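Packed lunches for a walking week — what are you all taking?
Started by RaymondeD in Food and Kit

RaymondeD
Right, I need some help from people who are better at this than me. Four of us are doing a week of walking in August, moving on every day, and the places we're staying only do breakfast. Evenings are sorted (pubs, mostly) but I've been put in charge of lunches and I'm already fed up with thinking about it. Last year it was cheese rolls every single day and by Thursday I could have thrown mine at a sheep.

So, what keeps in a rucksack without a fridge, doesn't weigh a ton, and still tastes of something at one o'clock on top of a hill? One of us doesn't eat nuts, the rest of us eat anything. Budget isn't huge. There's a village shop on two of the days and nothing at all on the others.

wayne_t
Oatcakes, hard cheese in wax, an apple. Been doing it for 20 years and I'm still alive.

RaymondeD
Wayne, I did say I was sick of cheese!

wayne_t
You said cheese rolls. Oatcakes are a different matter entirely.

MelVachon
Ooh, I love this sort of question. I'd start with tins, the little flat fish ones with a ring pull, because they come in so many flavours now that you could have a different one each day and not get bored. Mackerel in chilli is my favourite. Take a fork each and a bag for the empties (a proper zip one, or your rucksack will smell of fish until Christmas, ask me how I know).

Then wraps instead of bread. They squash flat and don't mind it. We had a packet last six days at the bottom of my bag and they were a bit leathery at the end but fine once there was something wet inside. Those tiny sachets of mayo and mustard from cafes are gold, I keep a jar of them at home all year.

Rosaire_L
Can't agree about tins, sorry Mel. For one lunch, lovely. For four people over a week you're carrying metal up every hill and then carrying it down again with oil dribbling out of it. I went off them after a trip where I had to throw away a good pair of gloves.

MelVachon
You don't keep your gloves with your rubbish though, do you?

Rosaire_L
It was raining and I was in a hurry.

Jaxon C
I'm in the dried meat camp. My other half used to laugh at me for it and now she nicks half of mine. I don't mean the stuff at the petrol station till, which is mostly sugar and tastes like a belt. Go to a Chinese supermarket if you've got one near you, there's usually a whole shelf of it, spicy ones, sweet ones, some that are almost like toffee. I can't read most of the packets so I choose by the photo on the front and I've only been really caught out once (very, very hot, halfway up a scree slope, with the water in somebody else's bag).

A 100 g bag between two of you with a wrap and some cucumber does for lunch. Cucumber sounds daft but it travels well whole, and then you're getting a bit of water as well.
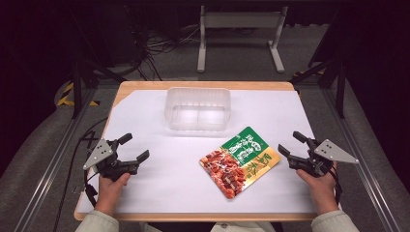
The other thing I'd say is do a test lunch at home before you buy a week's worth of anything. Sit down on a Tuesday dinner time, eat exactly what you'd eat on the hill, and see if you're hungry again by three. We did that before our last long one and dropped half the list. Couscous went straight away. Everybody goes on about cold-soaked couscous and I think it's like eating a damp beach.

Rosaire_L
Couscous is fine if you put enough lemon in it. You've got to salt it as well, people forget.

Jaxon C
I salted it. Still beach.

wayne_t
Dried meat makes me thirsty all afternoon, I can't be doing with it. Each to their own. How much does it set you back these days?

Jaxon C
Depends on the bag. It isn't cheap, I'll give you that. But you don't need much of it, and I come home with no waste, where with ham I always end up binning the last few slices. I drink plenty anyway, so the thirst doesn't bother me.

RaymondeD
This is brilliant, thank you. I hadn't thought of dried meat at all. Is it OK once it's open? I'm picturing one bag going round four people for two days in a warm rucksack.

Jaxon C
I finish a bag the day I open it. Some are a lot softer than others and the soft ones I wouldn't trust overnight in August. Small bags are better than one big one, even if it costs a bit more.

MelVachon
Seconded on small bags, for everything really. And please can we talk about boxes, because this is where I get evangelical. Soft fruit in a bag is jam. Tomatoes in a bag are soup. One light box with a lid that clips, in the top of the rucksack, and you've got somewhere for all the delicate bits — then when it's empty it holds your rubbish. I've got a Tomia one that's lasted years.

Rosaire_L
I'd rather have a box that isn't there. A plastic box takes up the same room empty as it does full. Silicone bag, rolls up to nothing.

MelVachon
And squashes your tomatoes!

Rosaire_L
I don't take tomatoes.

wayne_t
What do you take, Rosaire? You've told us four things you don't like.

Rosaire_L
Fair enough. Rye bread, the dense sliced sort, it keeps for ages. Peanut butter for me, though not for Raymonde's lot if somebody can't have nuts, so go for a tube of something savoury. Boiled eggs for day one only. Dried apricots. A flask of soup if the breakfast place is kind enough to heat it for me, and they usually are if you ask the night before and don't turn up at the kitchen door in your boots. I aim for 600 calories at lunch and then eat like a horse in the evening.

RaymondeD
I never thought of asking for soup! Two of our places look like the friendly sort. I'll ring them.

Provisional plan then: eggs and rye bread on day one, fish and wraps day two (sorry Rosaire, only the one day), shop day, dried meat and cucumber, soup if we can get it, shop day, and then whatever's left. One box between us for fruit. Wayne can have his oatcakes in spirit.

wayne_t
Put a packet in anyway. Day seven you'll be glad of them.

MelVachon
Don't forget something sweet for about four o'clock. Not chocolate in August, it'll go everywhere. Flapjack, or those chewy ginger sweets.

Jaxon C
Ginger sweets, yes. Raymonde, are you posting people's lunches ahead with the luggage or carrying the lot from the start?

RaymondeD
We've got bags being moved for us, so only carrying the day's food. Should have said that at the beginning, shouldn't I?

Rosaire_L
Yes. Take the tins.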